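Play kitchen swap fills the back room at Bruteo, and there's a second one coming

I went in for one measuring cup. One! Ours vanished sometime last winter (my money is on the heating vent) and my daughter has been measuring her pretend flour with a bottle cap ever since. So when the Bruteo toy library put up a sign saying it was holding a swap just for play kitchen stuff, I packed a bag with our spare pans and a frankly embarrassing amount of felt lettuce and walked over before lunch.

If you haven't been to Bruteo, it's the long low building behind the bus shelter, the one with the green door that sticks. You push hard and sort of fall in. The swap was in the back room, and by the time I got there the bins along the wall were already pretty picked over. The sign-in sheet said 62 families had come through that morning. The toy library tells me 500 pieces changed hands by closing, and going by the line for the fruit bin I believe it.

The rules were simple. Bring clean stuff, get a paper token for each piece, spend your tokens on whatever you like. Anything with a battery had to go to a separate shelf, and anything chewed went home with you. I had to take back two lettuces.

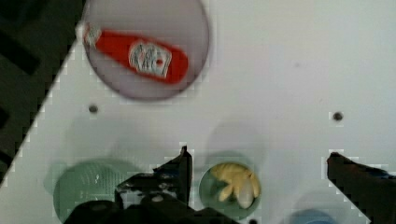
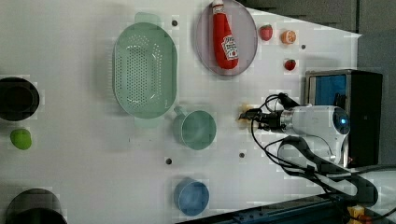 The ketchup bottle on its plate, and in the second picture the strawberries, the orange slice and the mint-green colander too.

STUNDEMON, March

That ketchup got a lot of love, by the way. I heard three different kids ask for it and one of them asked more than once, at a volume. Toy food always goes first at these things. Pots hang around a while, plates hang around longer, but put out a strawberry and it's gone before you've found your tokens. I've started thinking families should bring fruit only and we'd all be happier.

The colander was my favorite, and I say that as a grown woman with a perfectly good colander at home. Kids use them for everything. Hats, mostly. Mine wears hers to the mailbox. And I do love that mint green, especially next to a measuring cup in the same color, because most of our play kitchen looks like it came out of five different cereal boxes.

I asked at the front desk what they're short on and the answer came back fast: cups, spoons, and anything that fits on a small stove without falling off. They've got more plates than they know what to do with. They'd also like people to please rinse things first (somebody's teapot still had real juice in it, and I was standing right there when it got tipped over, so I can report that it was grape).

The leftovers are going two ways. A boxful stays at Bruteo for the Yeh Street playroom, which opens in April with a kitchen corner and so far hasn't got a thing to cook in it. The rest gets sorted into 19 lending sets, each with a pan or pot, some dishes and a bit of food, and you'll be able to borrow one for two weeks on a regular card. Cards are free if you live in Stundemon. If you're out in Plorkis you can still get one, but you have to come in and fill out the yellow form, and bring a pen because theirs is always missing.

A second swap is planned for May, same room, doors at 10 a.m. They're hoping for 200 more pieces before then, and the drop-off bin is just inside the green door. It's emptied every evening. Please don't leave bags on the step overnight, the raccoons have opinions about felt.

I did get my measuring cup in the end. I also came home with a pie, a whisk and a second pie, and I've got one token left over that I'm saving for May.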